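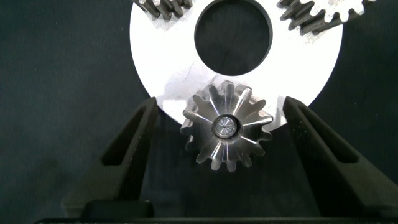

To: Canendale shop list
Date: Monday, July 9, 2018
Subject: Re: Herker open day, is it worth the drive?

> Did anyone get to the Herker open day in Clastcombe? I missed
> the one in January too. Mostly want to know if the arm can
> handle small gears or if it's all cardboard boxes again.

I went. It does handle small gears. They had one arm running on a dark cloth with a white disc and several metal gears, and the gripper is a plain two-finger type, black, with slots down the fingers. It takes the gear by the rim from both sides. I asked about the fingers and was told they are a Halás pattern and can be swapped in 2 minutes. I didn't see a swap done.

The sign at the door said 77 people had signed up. Parking was fine.

What I wrote down at the bench:

1. Bevel gear. Held with the teeth facing the wrist camera. The fingers touch only at the tips, so I would want to try it with oily parts before believing anything.

2. Spur gear. Small, polished, with a boss in the middle. The gap between the fingers is hardly wider than the gear. Glare off the metal is strong under their lights, and ours are worse.
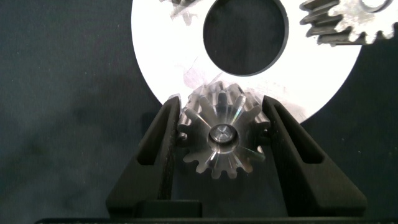 3. Price. 3558 for the gripper with one set of fingers, 3000 if you order before the end of the month. The arm is separate and they would not quote it on the spot.

I have the price sheet and can scan it if anyone wants it.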